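Home Notebook People Bench Log Parts Wanted Archive

Bench log, Monday, July

Block sorting, round table

Good day on the blocks! I want to get it all down before I forget which tray was which, and Yutong asked for enough detail that she can pick it up on her own while I'm away.

The short version is that the red bowl stays. We've gone back and forth on it (Florencio wanted a clear tub, Märta wanted no bowl and just a corral of tape) and after a full morning with it I'm completely sold. It's wide enough that you can get at the blocks from any side, the lip is low, and when you set a few pieces down on the white tabletop below it they stand out beautifully. I had forgotten how pleasant it is to work on a plain white surface. Every color reads right away, even the pale beige-pink ones that used to vanish on the old bench top.

The task itself, for whoever reads this next. Blocks come out of the bowl and get laid on the table by color, with a gap between them, and then they all go back in. That's it. Fill the bowl first, mostly greens, a few orange and white for contrast. Lay out three to begin with and don't line them up too neatly. A slightly crooked layout is much better practice than a tidy row, and it's also closer to how a real pile of stuff looks on a real kitchen table, which is where Sharon wants this to end up.

Color notes. The bag from Wastlow says "green" and "lime" on the label but there's a clear yellow-green in there too, and the three of us couldn't agree where one stopped and the other began. Josué's suggestion, which I love, is to sort under the ceiling lights only and write down whatever you call it the first time, then stick with that word all day. So for today: green, yellow-green, red, beige-pink, orange, white. If you find yourself wanting to say "lime," it's yellow-green.

Stock: 3195 blocks on the sheet, both bags together. 1595 of those are the Wastlow ones and the rest are the older Dai set. I put 300 aside in a lidded box for the table so we're not digging in the big bags every time. The Dai blocks are a hair thicker. You can't tell by eye but you can feel it when two sit side by side. Keep them apart for now, please, at least until Märta has been through them with the calipers.

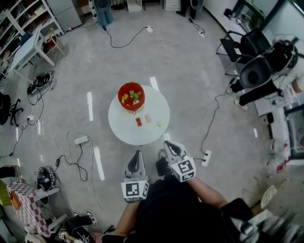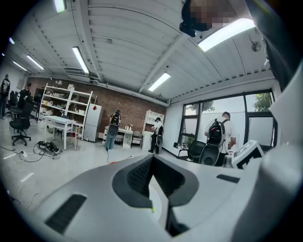 Room notes, while I'm at it. The round table has turned out to be a much better choice than the long bench and I'd like to keep it for the rest of the summer. With the single pedestal there are no legs at the corners to kick, and you can walk right around it, so when a block ends up on the far side you just go and get it. It does have one bad habit: lean on the rim and the whole top dips a little. Florencio had a go at the bolts underneath before lunch and it's better, though I can still make it wobble if I try. He thinks one washer is the wrong size. There's a jar of them in the drawer unit and he'll go through it tomorrow.

Cables. There are a lot of them on the floor and I caught my toe twice. Nothing came unplugged, but I'd feel happier with the ones closest to the table run together and taped flat. I'd start with the black one to the power strip on the right, as that's the side everyone steps back toward. Please leave the white tape strips alone when you do this! They're Josué's marks for where the furniture goes and he spent ages on them. New tape should be a different color. There's a roll of blue in the gray cabinet, or there was on my last look.

Light. I like this room so much for this kind of work. Between the brick and the bare steel beams overhead it feels like a proper old workshop, and the ceiling fixtures give a good even light on the tabletop. The glossy floor throws some of it back up, which bothered Märta when she was crouching to look for a dropped piece, but standing up I didn't notice it at all. If it gets to you, put the Fundik mat down. It's rolled up behind the shelves.

Things that went well:
— Starting with three blocks and adding more later. Much calmer start.
— Picking from the near side of the pile first, so it settles toward you.
— Saying the color out loud. Felt silly for five minutes and then it was just how we did it.
— Swapping who stands at the table after each full bowl. Sharon's idea, and my shoulders are very thankful.

Things that didn't:
— Overfilling. If the bowl is heaped, the top ones slide off as soon as you touch them and you spend the next while chasing them. Level with the lip or a bit under.
— White blocks on the white table. They show up fine from close by, less so when you're standing back. I'd like to try a sheet of pale gray paper under them and see.
— My handwriting on the morning sheet. Yutong, the line that looks like "bean" is "beige."

We got through 86 rounds by the time we stopped, a round being bowl to table and back again. I had hoped for that many across two days, so I'm thrilled. The last dozen were the smoothest of the lot, which I put down to Sharon, who has a lovely unhurried way of setting a block down flat. Watch her do a few if you get the chance. She turns it a little before letting go and it never tips.

For tomorrow: washer for the table, blue tape for the cables, gray paper for the white blocks. Märta is bringing the calipers. I'd also like to try the Lutia set if the parcel shows up — those come in longer pieces as well as the small rectangles, and I'm curious how they sit in the bowl with the short ones. My guess is they'll stick out like breadsticks.

Lidded box is on the second shelf of the tall white unit, left side. Bag labels face out. Bowl can stay on the table overnight.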